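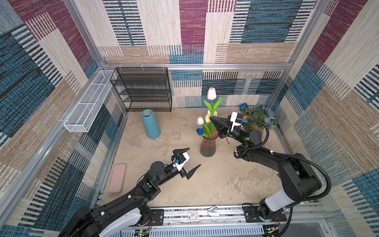 Figure 4. The flower cell, with the right gripper reaching into the tulips above the mouth of the ribbed glass vase. The light blue vase lies on its side at left.

5.3 Open-Day Demonstration

The laboratory tests in Section 5.2 were run with no audience and with one of the authors choosing the starting layout. We wanted to see how the same two-arm setup would do with people watching and with layouts we had not picked. The Lavix open day in Clorklow on May 7, 2025 gave us the chance. The cell was moved to the Ševčík building the evening before and recalibrated there.

The task was flower arranging with artificial stems. We used tulips, roses, a sunflower and an orange ruffled flower similar to a carnation, together with glass and ceramic vases. Artificial stems keep their shape better than cut ones, but they are still hard to handle. The leaves catch on each other, the heads are much wider than the stems, and a bouquet that is already in a vase shifts when one stem is moved. The vases differ in height and in the width of the mouth, and a gripper that comes in too low can push one over.

Between runs, visitors were invited to suggest a layout. They could say which flowers should start in a vase, which should start on the floor of the cell, and whether a vase should be standing or lying down. A staff member placed the objects by hand with the arms parked and the drives off. Štefánia Oravec ran the Duvari controller and kept the run log. Vendula Vrabec talked to the visitors and wrote down their questions. Both had used the cell for several months, so the results below should not be read as what a new operator would get.

A run began when the operator accepted the layout and ended when the target stems were in the target vase, when the operator pressed stop, or when the time limit was reached. We counted a run as complete only if every vase was upright at the end. A stem that was in the vase but leaning on the rim was accepted.
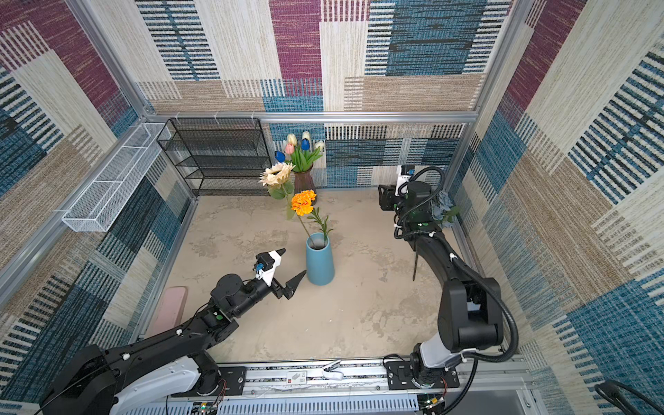
Narrow vases needed the most care. With a wide mouth, the gripper can release a stem slightly off center and the stem will usually slide in. With the light blue vase, the mouth is narrower than the base, and the lower leaves of a stem often folded against the outside. The controller then had to lift and try again. We allowed 2 retries per stem, the same limit as in the laboratory, and most of the extra time in the log comes from these retries.

The second common problem was contact with neighboring flowers. When a stem was taken from a full bouquet, the fingers sometimes closed on a leaf from the stem next to it. The wrist views did not always show this, as the flower heads blocked the line of sight to the stems. In the log these cases are marked as double grasps. The operator was told to let the controller continue unless a vase began to tip.

We completed 14 runs during the day. This is a small number, and we do not report a success rate for it. The runs are used here only to check whether the kinds of failure seen in public were already present in the laboratory data, which contains 1,254 runs. They were, with one exception. In the early afternoon, light from the hall doors fell on the floor of the cell and the system twice proposed a grasp point where there was no stem. We hung a cloth over the doors and the problem did not come back. The laboratory has no windows, and we had not tested for changing light.

Visitor comments were collected on paper cards. Many people asked why the arms paused before closing the fingers. The pause is the time taken to compare the two wrist views, and it had not bothered anyone on our team. Several visitors took it as a sign that something had gone wrong. After the open day we shortened the comparison step, and the runs made in July use the shorter version. Other comments concerned speed and noise. A florist suggested stripping the lowest leaves before placing a stem in a narrow vase, as is done with real flowers. We have not tried this, as it would change the objects used in the earlier tests.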